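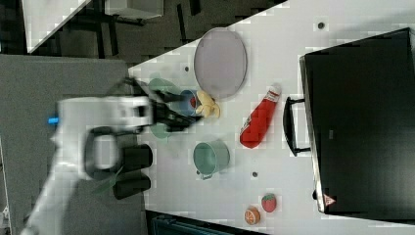
7th January

Resolution number one was to clear the table by lunch. It is now dark out and I have cleared my throat.

The play kitchen box came down from the shelf again this morning, the one I packed in October and labeled KEEP? with a question mark, as if the box might answer. I own a toy strawberry. I am a grown adult with a pension plan, and I have opinions about where the strawberry goes. Page 91 of the Pruneo tidying book says to sort by use first and by color second. By use, everything here is lunch. By color I get one yellow banana, which is a category, I suppose, and a lot of pale green crockery that can't agree on a shade.
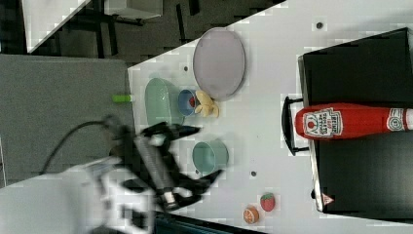
Ketchup on the black tray, fruit in the corner, progress pending.

The Heinz has been my main trouble. It won't go in a bowl, it would flatten the cup, and it looks wrong next to the orange slice, although I couldn't tell you what looks right next to an orange slice. I tried the Lendar bin I bought for $19 and the lid wouldn't close. Went and had coffee. Came back and the lid still wouldn't close.

Then I did the plate, as in I thought about the plate. It's lavender, it's oval, and it matches nothing else I have. Kept it.

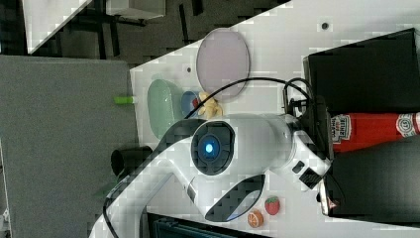 Things I have decided

The cup stays with the little red thing in it. I've tipped that cup out 123 times in my life and I'm done. Fruit goes together, banana included. The green dishes can stack if they're willing. Ketchup gets its own place, standing up, and the Flores catalog can keep its $91 condiment rack.

I read this list over the phone and was feeling pretty good about it.
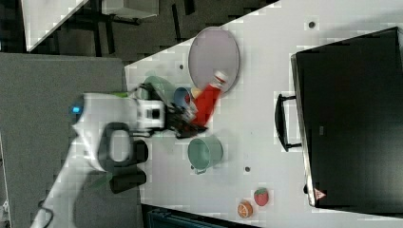

Skitar thought the ketchup should just go in with the fruit, tomatoes being fruit, and wanted to know why I'd spent a whole day on a box of pretend lunch. I said I'd call back.

Still to do: the bin lid, and real dinner.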